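Pladari pet upgrades after the November patch

2026-09-08

I have been levelling a second companion in Pladari and the notes in the in-game help are out of date, so these are mine. They apply to the Plukbridge server, which runs the same rules as the others apart from the market tax.

A companion has two separate tracks, rank and bond. Rank is raised with ember shards and sets the base attack and armour. Bond is raised by keeping the companion out during dungeon runs and multiplies whatever rank gives you. A companion at rank 8 with bond 2 is weaker than one at rank 4 with full bond, at least on my character. I tested this on the training dummy outside Dixit with the same gear and no food buffs.

Shards are the bottleneck. Going from rank four to rank eight cost me 890 of them, not counting two failed attempts. A failed attempt takes the shards but leaves the rank where it was. The old penalty, where you dropped a rank, went in the patch.
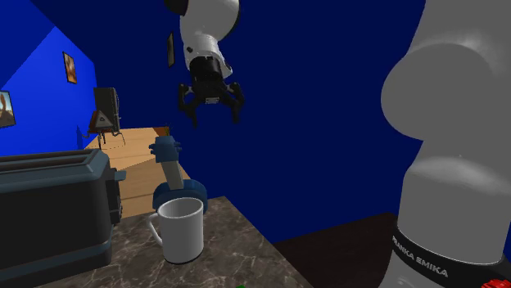

Franka Emika arm, rendered against navy blue.

Bond does not rise while the companion is mounted. Getachew Jemal pointed this out in a comment on my last post and I have since checked it over several runs. Dismount before the first gate, summon again inside, and the bar moves as normal. Reviving it mid-fight does not reset the bar, though a full party wipe does.

The skill slots open by bond alone. The second slot takes either a shield or a taunt, and the choice is fixed until you buy a reset scroll from the Jeditard vendor. I took the shield. Taunt scales with your own armour, so it suits heavy classes and is wasted on an archer.

I still have no figures for the winged companions. Their rank costs look the same in the menu, but the armour column is blank on my client. If anyone has one above rank four, please post the attack value with and without the saddle.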